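Cernness Harriers want 4000 pounds by the end of October to relay the long jump runway, and they are asking parents to find it. The club's answer is a sponsored relay, with 71 juniors taking turns round the track for 18 hours in teams of 3.

Head coach Nazmiye Saraç called it "a brilliant way to bring the whole club together". Perhaps. The same was said of last year's sponsored hurdles, which was meant to pay for this very runway. The club has yet to publish what that event raised, or where the money went.

Sports firm Jakton has put its name on the running vests. Asked whether it was also giving cash, the firm said it was "proud to be part of the day".

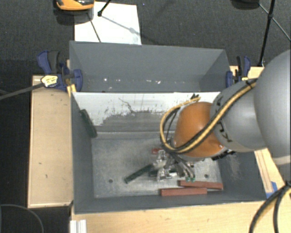
Recep Kurtuluş, whose two daughters jump for the club, said he would sponsor them but wanted to see a written quote first. "We've been told a figure. I'd like to know who came up with it," he said.

Saraç said quotes had been sought and would be shown to members "in due course". She did not say how many. The relay starts at 6am at the Brisia Road track, and sponsor forms are already going home in kit bags.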